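Home | News | Artists | Archive | Contact

Jardine Music Library opens its magazine collection to readers online

April

Share 11 | Comments 5

The Jardine Music Library has put its collection of music magazines online. Readers can now look through 3,667 scanned issues free of charge, from jazz monthlies and brass band papers to folk club newsletters.

The scans cover 83 titles. Many were short-lived and are hard to find elsewhere. Covers, reviews, letters pages and small ads have all been kept, and the text can be searched by musician, venue or record label.

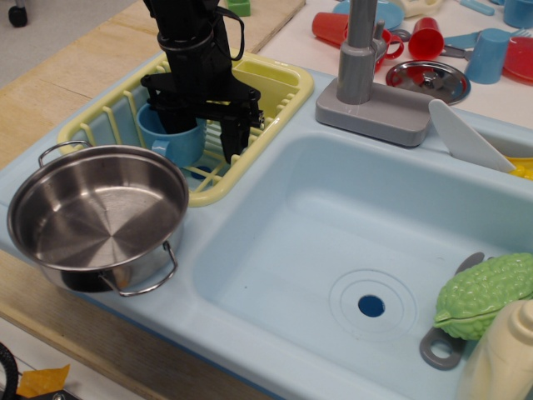
A light blue cup in the dish rack of a toy sink.

Heather Ogilvie, head of collections at Jardine, said: "People write to us asking for a single review or a cover they remember from years ago. Until now they had to visit or wait for a photocopy. We have kept the adverts in as well, as they are often what researchers ask for first."

The website was built by Ekov, and the search index was supplied by Clustia. Issues with missing pages are marked as incomplete. Anyone who owns a better copy can contact the library through the website. 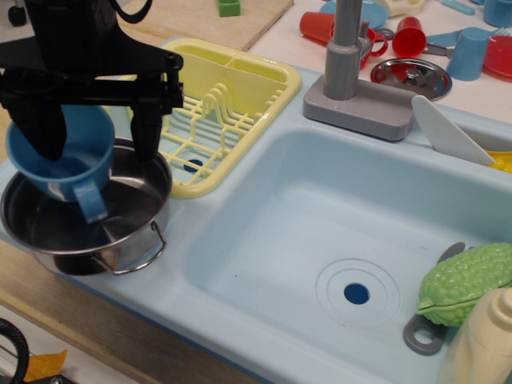
Using the collection

No account is needed to read an issue. A free account lets readers save pages and make lists. Permission to reprint covers or photographs must be sought from the original publisher.

The reading room remains open by appointment from 10am.

Press contact: Heather Ogilvie, Jardine Music Library

Related items
Ikgate Festival programmes added to the archive
Brass band papers: a short guide
How to date an undated concert poster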